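Home > Shop > Desk & Drawer > Clear Trays and Boxes

Arkico Open Box, clear, rectangular

In stock
Sold singly or as a set of two
Ships from our Fusten warehouse

Add to cart
Add to wish list

Why I stock it

I've been selling desk bits and pieces for a fair while now, and if you'd told me at the start that a plain clear box would be one of my favourite things in the shop I'd have laughed at you. I came to this wanting to sell fancy notebooks! But I've used these at home for ages, in nearly every room, and I keep finding new spots for them, so here we are.

It's a clear plastic box with no lid. You put things in it. I could leave it at that, but I do get a lot of emails about it, so let me have a go at answering most of them on this page.

What I like about it is that you can see what's inside from the side as well as from the top. I had a lovely set of coloured tins before this (grey, dusty pink, a sort of mustard) and I could never remember which one had the bulldog clips. I'd open the lot every time. With the clear ones I look across the desk and there they are, along with the three dead pens I keep meaning to throw out.

What people use them for

Mine have held watercolour tubes, bobbins, seed packets, tea bags, charging cables, a whole family's worth of hair ties and, for one long winter, jigsaw pieces sorted by colour. Customers write in and tell me theirs too. One has a row of them in the bathroom cupboard for travel-size bottles. Another keeps her beads in them and says she wishes they came with dividers - they don't, sorry, though the Ostaveck drawer inserts do and I've put a link to those further down.

I wouldn't use them for anything oily or for paint you're going to mix straight in the box. Plastic does hang on to colour. I've got one with a turquoise corner that I've scrubbed and scrubbed and it's staying turquoise.

Size and weight

Capacity: a bit under a litre if you filled it to the brim with water, which I did, in the kitchen sink, with a measuring jug
Load: I've had 330 paper clips and a stapler in one and it was perfectly happy
Colour: clear
Lid: none, and none sold separately
Pack: one box, or a set of 2

If you're fitting out a drawer, please measure the inside of the drawer and not the front of it. I say this as someone who has got it wrong in her own house. The drawer front is nearly always bigger than the space behind it, and the runners eat up a bit more on each side. Email me your inside measurements before you order and I'll go and hold a ruler against one for you. I'm happy to do it.

Looking after it

Lukewarm water, a drop of dish soap and a soft cloth. Skip the scourer, it'll leave fine scratches that catch the light and you'll see them forever. Dry it straight away if your water's hard like ours is, or you'll get spots. No dishwasher please. I know somebody will try the top rack, and good luck to you, but I can't replace one that's come out shaped like a canoe.

Labels are the other big question. The paper ones with strong glue are a pain to get off. I use washi tape and write on it with a fine marker, and when the box changes jobs I peel it off and start again. If you've already got glue on yours, a dab of cooking oil left for ten minutes and then a good soapy wash does the trick.
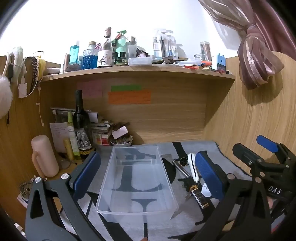 I get asked a lot how it compares with the Moser box, which I also carry. The Moser has a lid and it's the one I'd pick for the top of a wardrobe or the garage, anywhere dust is going to get in. For a desk I find lids a nuisance. I take them off, put them somewhere sensible and then they live under the couch. If it's something you reach for every day, go open. If it's your Christmas ribbon, get the Moser.

Shipping and returns

Orders placed before noon go out the same day. They're packed in paper, no bubble wrap, and so far that's held up well. If yours turns up cracked, send me a quick photo and I'll post a new one, and you can keep the broken one for paint brushes or whatever you like.

Unused boxes can come back within 77 days. It's an odd number, I know - it started as a typo on the old site and people liked it so much I left it in.

Goes well with

Ostaveck drawer inserts, narrow
Moser box with lid, medium
Washi tape, plain white, 2 rolls

Back to Clear Trays and Boxes
Ask me about this product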